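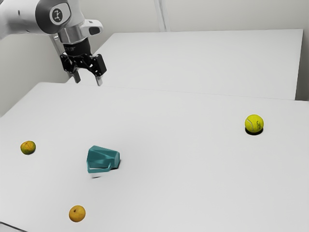
Set-up Guide > Section 2: Planning and Budget

2.1 Before you order the arm

Please read this section before you send any purchase order. The steps were written by Delia Vlad and Kianoush Hashemi after the installation at Torndale, where the arm was ordered first and the table later. We do not recommend this order of work.

1. Write down the objects you want to pick. Include the widest one and the one with the most difficult shape. A tennis ball or an orange is easy to plan for, but a part with flat faces and sharp edges needs more thought about where the fingers can hold it.

2. Choose the gripper from this list. Two parallel fingers are enough for most single objects on an open table. Check the opening width in the data sheet of the gripper, not in the data sheet of the arm.

3. Build the cell in simulation. Use the real size of your table and place the arm where it will be mounted. If you plan a second table behind the first, put it in the model also, with its correct height.

4. Move the open gripper to each corner of the work area. Leave at least 100 mm free between the gripper and any wall, post or raised surface.

5. Ask for quotes only when step 4 is finished. Request the arm, gripper, flange adapter and cables as separate lines.

NOTE: The adapter is often missing from the first quote. At Torndale it was 349 euros, and we had kept only 300 for small parts.

CAUTION: Add the weight of the gripper and the adapter to the weight of your heaviest object before you compare with the payload of the arm. Suppliers usually give the payload without any tool.

2.2 Items to put in the budget

Arm and controller
Gripper and spare fingers
Flange adapter
Table, with fixing to the floor
Emergency stop and safety check on site
Training for two operators
Transport – ask if unloading is included

NOTE: Sites at Montes and Makavden share one set of spare fingers. If your site wants to join, write it on the order form before the end of October.

When the list is complete, continue with Section 3, Preparing the Floor and Power Supply.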